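How to Read a Townhouse Listing Without Falling for It
By Binta Oyewole

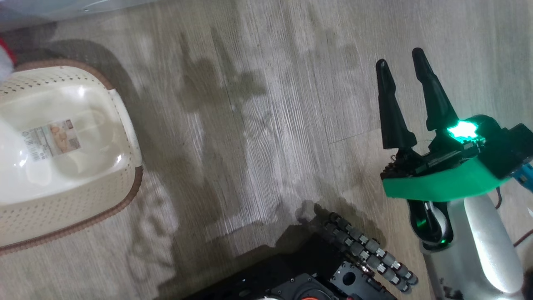 Pale grey-brown wood-look floor with a cream basket.

I have read a lot of townhouse listings, first as a renter, then as a buyer, and for the last few years as the person friends send links to at midnight. Most listings are written by people who want the place gone by the end of the month. Treat them that way. The steps that follow take an evening, cost very little, and have talked me out of three places I was ready to love.

Step 1. Cross out the adjectives

Copy the listing into a blank document and delete every word that can't be checked. Stunning goes. So do charming, sought-after, spacious and rare. When I did this to a two-bedroom in Skovolis last September, a long paragraph shrank to two bedrooms, one and a half baths, an attached garage and a street name. That was the listing. Everything else was mood.

Keep an eye on "updated." Updated when, and which part? A kitchen can be called updated on the strength of new cabinet handles. Write to the agent and ask for the year and the work done, room by room. If the reply says "recently," ask again.

Step 2. Get the square footage from somewhere else

Look up the county record and compare. Agents may count a finished basement, an enclosed porch or a landing wide enough for a chair. If the two figures don't match, ask who measured and whether you can see the sketch. A small gap may mean nothing. A gap the size of a bedroom means you are being asked to pay for one that the county has never heard of.

Step 3. Take the flooring claims slowly

"Wood floors throughout" is a phrase I no longer believe on sight. Wood-look planks have gotten good, and from standing height plenty of buyers can't tell. I don't mind them. I mind paying for oak and getting something else. At the showing, pull up a floor vent cover and look at the cut edge of the plank. Look for the same grain pattern repeating a few boards over. Then check the closets, where "throughout" often comes to an end.

Step 4. Read the association papers before you fall in love

This is where townhouses get people. The listing will say "low maintenance," and what it means is that you pay someone else to do the maintenance, whether or not they do it. Ask for the budget, the reserve study, the last year of meeting minutes and the insurance summary. Ask for all four in one email so you can see which one doesn't come back.

My friend Garba Ugwu looked at an end unit in the Igwe development with dues of $162 a month. That sounded cheap, and it was cheap for a reason. There were 18 units, the roofs were all the same age, and the reserve fund held $3,629. Divide that however you like. It will not buy a roof. The minutes already mentioned a special assessment of some $3,000 per owner, a detail the listing had found no room for.

Low dues are not a gift. Somebody pays for the gutters eventually.

Step 5. Go back at a bad time

Showings are scheduled when the light is nice. Go back after dark, and again when people are leaving for work. Park on the street. Stand by the shared wall and listen. "Quiet block" is an opinion, and it belongs to someone who doesn't sleep there. Ekaette Nwachukwu nearly bought a place behind the Loltum depot before she drove by at five in the morning and met the trucks.

If you can catch a neighbor, ask how long it takes to get something fixed in the common areas. Don't ask whether they like living there. People say yes to that — they have their own resale value to think about.

Step 6. Ask the dull questions in writing

How old are the furnace and the water heater? Who owns the fence? Is the parking space deeded or only assigned? Can the association change the rental rules by a simple vote? A spoken answer at a showing is worth roughly what you paid for it. Email gets you something you can forward to your lawyer.

Then hire your own inspector. The agent will have a name ready, and the name may be fine, but I like an inspector who doesn't depend on that agent for next week's work.

What to do with all this

Put the answers next to your stripped-down listing and see if you still want the place at the asking price. Sometimes you will. I bought mine after all six steps, with a furnace I knew was old and a parking space I knew was only assigned, and I took both off my offer.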